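Falta Small Whiteboard, black frame

Shop > Desk and Wall > Writing boards > Small boards

Stock code 428
In stock at the Morikawa shop and by post
Page last checked May 10, 2025

We sell this board, so take what follows with whatever salt you like. We also sell three others, and I've no particular wish to push you towards this one.

What the maker says

"A wipe-clean surface that stays like new." Every small whiteboard on the market says this. I have yet to meet one that does, and the Falta is no exception. Dry-wipe ink comes off well if you wipe it the same day. Leave it over a long weekend and you will get grey ghosting, worst with red and black. A damp cloth shifts most of it. Board spray shifts a bit more, and then leaves a film that makes the next lot of writing smear, so go easy.

What you get

One board with a black frame. No pen, no rubber, no stand. The carton shows a pen on the front, which has caused us some awkward phone calls, and we have asked for it to be changed.

Clips are sold apart, in a small black version that grips the edge of the frame. One on the bottom edge will hold a note or a folded cloth. Two will hold a sheet of paper flat enough to write on. The maker calls them a "hanging system" – they are clips.

Using it on a table

Most people buy this size for a desk or a counter and never hang it. It's light, and light boards slide. Press hard with a marker and it will creep away from you unless something is holding it. Propped at a slant it's nicer to write on, but then it slides more. Guilan Zhong in our shop puts a folded tea towel under hers and swears by it. Stick-on rubber feet are tidier, though they make the board rock a little on an uneven top.

Watch your table as well. The frame corners are harder than they look, and a pale painted or coated surface will show scuffs if the board gets dragged about. We'd put a mat down.

Pens

Any ordinary dry-wipe marker will do. We tried the Nilasell pens that the maker recommends against the cheap ones we keep by the till, and apart from the price I could see no difference in how they wrote. The Nilasell caps are a tighter fit. Whether that matters depends on how often you lose them.

Fine tips suit a board this small. With a broad tip you'll get a word or two per line and run out of room for anything useful.

How long it lasts

The maker promises 60 months. Our own counter board went in last September and is wiped several times a day. It has some shadowing in the upper left, where everybody starts writing, and is otherwise sound. I'd call that fair for the money and no better.

Returns

You have 12 days to send it back if you don't like it, written on or otherwise, so long as the frame isn't cracked. Please don't use scouring pads. Minoru Sugiyama handles returns and can tell.

If you want something bigger

The Bundow board is heavier, stays put and costs a good deal more. For shopping lists and messages I can't see the point of it. For teaching, or for anything that has to be read from across a room, I'd spend the extra.
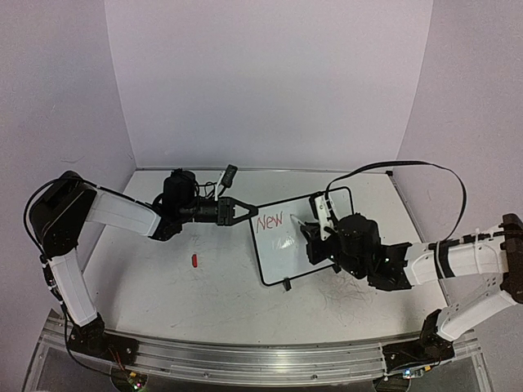
Postage is a flat rate for up to 4 boards in one parcel. Beyond that, ring the shop and ask for Rin Higuchi, who will work out whether two parcels come out cheaper than one large one. Clips and pens travel free with any board.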